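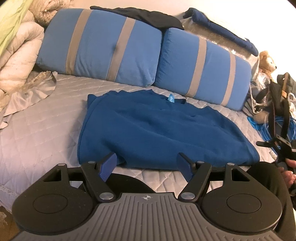 About Munomar

Munomar is a small language school above the old shoe store on Flelley Street, and we teach adults to speak French, Spanish and Portuguese. Speak is the word we'd underline! Plenty of our students arrive with years of high school grammar behind them and have never ordered a sandwich in the language, so that's where we start, out loud, on the first evening.

We opened with 2 classrooms and one whiteboard that had to be carried between them. Now there are 4 rooms, a kitchen that gets a lot of use, and a lending library of 435 books, mostly paperbacks, with a shelf of comics that is nearly always half empty (please bring them back when you're done, somebody is waiting for the next one). Students get a library card with their first class and keep it for as long as they like, even between terms.

Classes are small and they get loud. You'll work in pairs, change partners a lot, and make the same mistake many times before it goes away. Our teachers all learned at least one language as adults themselves, and they remember very well what it felt like to freeze up in the middle of a phone call. We do teach grammar, and some of us love it a little too much, but it comes after you've needed it for something. 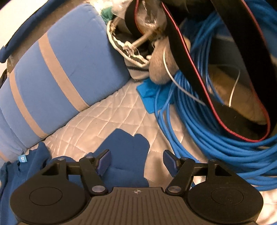

Beginners usually meet twice a week, in the evening, with a break at 7:30 for coffee and whatever has been baked. Intermediate groups pick their own topics. Last spring one of them spent an entire term on Portuguese cooking shows, and the Spanish group next door asked to move their class so they could come and taste things.

We write most of our own course material. The one everybody knows is Gautier, a reading course in short chapters that follows a family hotel through a very bad summer. It began as a few pages for a beginner class and kept growing, and there are students who come back mainly to find out about the roof. Bilum is our conversation evening. It's free, it's open to former students and their friends, and you can sit at whichever table you like and switch when your head gets tired.

More than anything we enjoy hearing what people do with it afterward: the letters to cousins, the long train trips, the neighbor finally greeted properly. Write and tell us, in any of the three languages. We'll answer in the same one, and we promise not to correct your spelling unless you ask.
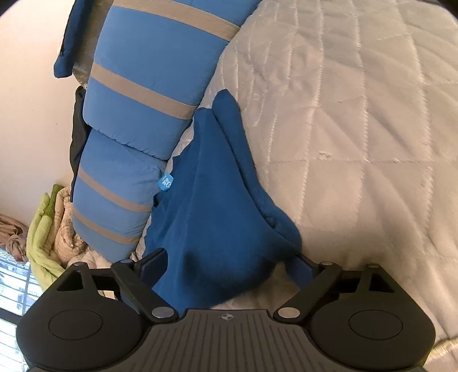 Flelley, May

Enrollment for the fall term is open. Placement chats are free and take place in our kitchen, in the afternoon or early evening. If you're between levels, come and sit in on both classes before you choose.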